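Shared kitchen in Holovko reopens for residents

2021-02-28

The shared kitchen on the ground floor of the Nallach house in Holovko is open to residents again. It was closed while the cabinets were painted and the drawers were put in order. The work was paid for by the tenants' fund, which gave 2,741 for paint, handles and small kitchen goods.

The wall cabinets and the base cabinets are now the same mint green, with a darker green trim. Residents chose the color by vote from the Colura paint card. The brown countertop was kept, and so was the gray tile floor.

“People asked for a kitchen that looks fresh, but they did not want to lose the old one,” said Rhea Mangubat, who coordinated the work for the house. “I think the green was a good choice – it is calm, and it goes well with the tiles.”

The last part of the job is the cutlery. Spoons, chopsticks and other small utensils are being sorted on cardboard on the kitchen floor before they get a permanent place.

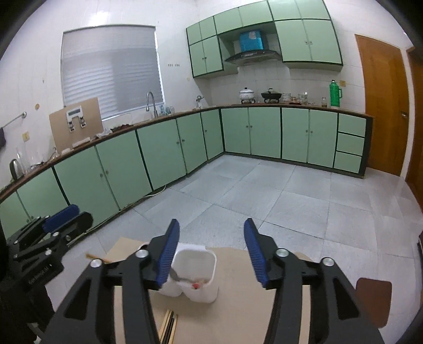
New place for utensils

Until now the utensils were kept in three different drawers, and residents often complained that they could not find a matching pair of chopsticks. In the new order, the things used every day will stand in open containers near the sink, and the drawers will be for larger tools. Yevhen Moroz, who lives on the second floor, proposed this after a similar change in the Stumar house, where he lived before.

“With chopsticks the problem is simple. You wash two and you find one,” Mr. Moroz said. He asks residents to look also in their own rooms and to bring back what belongs to the kitchen.
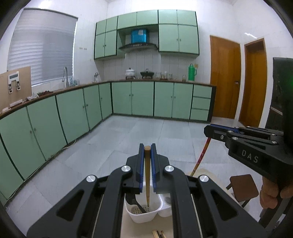

A chopstick over the white drainer basket in the shared kitchen.

Residents can use the kitchen with their usual key. Labels for the drawers will be added in March, and suggestions for the text can be left in the mailbox of apartment 3.

Contact: Nallach House Office, Holovko, ext. 917 | © 2021 Nallach House News | Back to top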